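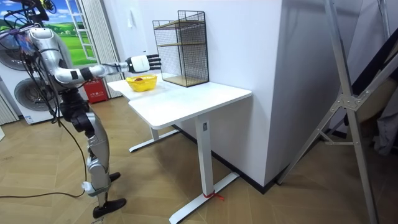
Is a sit-stand desk worth £533 if you only work from home part of the week? For me it has been, mainly for what it did to my afternoons.

I'd wanted one for years and kept putting it off, partly because of the price and partly because I'd already bought a cheap one that wobbled. That was the Inmont, £219, wound up and down with a handle on the side. It was fine at sitting height. Stand up and type with any force, though, and the monitor nodded along with you. By the end I left it down all day, so what I had was a heavy ordinary desk with a crank sticking into my hip.

The Sirnar is a different thing altogether and I'm very taken with it. It came in two boxes from Prustside, who deliver to the door and no further (I live up a flight of stairs, so do ask somebody strong to be in). Putting it together took me one evening in June with the windows open and the cricket on. The instructions are all drawings, and the drawings are good! The only bit I got wrong was the cable tray, which I fixed on back to front and had to take off again.

It's quiet. You hear a low hum as it goes up and then a little bump when it stops. There are three memory buttons and I use all three: sitting, standing, and a slightly lower standing one for when I'm in thick socks instead of shoes. You have to hold the button down the whole way, which annoyed me for a day or two, but with a cat in the house I've come round to it.

At full standing height there is a bit of sway if you lean on one corner and push. Typing doesn't bring it out. Writing by hand does, very slightly, when I'm pressing hard.
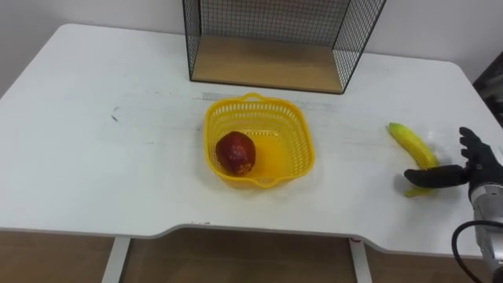

The curved front edge, with a yellow basket in the middle.

I didn't think I'd care about the curve and now I'd miss it. You can get your middle right in and rest both forearms without hunching your shoulders up, and my elbows stopped complaining within three weeks. If you use a keyboard tray that clamps on the front, measure first — mine wouldn't grip the bend and has gone to my sister.

White does show everything. Tea rings come off with a damp cloth, biro needs a bit of washing-up liquid, and I haven't dared try anything stronger. I also looked at the Pyo, which comes in darker colours, but it's straight along the front and the shop had it next to a radiator where I couldn't get at the controls.

As for actual standing, go gently. I did a whole morning on my feet the first day and had to lie on the carpet at lunch. Now I stand for phone calls and the hour after I've eaten, when I used to nod off, and I sit for anything that needs proper thought. A soft mat helps a lot. So do decent shoes.

Would I buy it again? Yes, and I'd skip the Inmont and save for longer.

Dong-geon Ban

We use cookies to remember your settings. Accept / Manage choices

Comments

marrowfat: Does the hum carry? My desk shares a wall with the baby's room.

Dong-geon Ban: Mine backs on to a bedroom and I've had no moans, but it's a thick wall. The bump at the end carries more than the hum.

Jill in the attic: I've got the Inmont and mine doesn't wobble at all?? Maybe check the feet are screwed in level.

teapotter: Thanks for the warning about the keyboard tray, I was one click away.

Contact us | Copyright and terms | Back to top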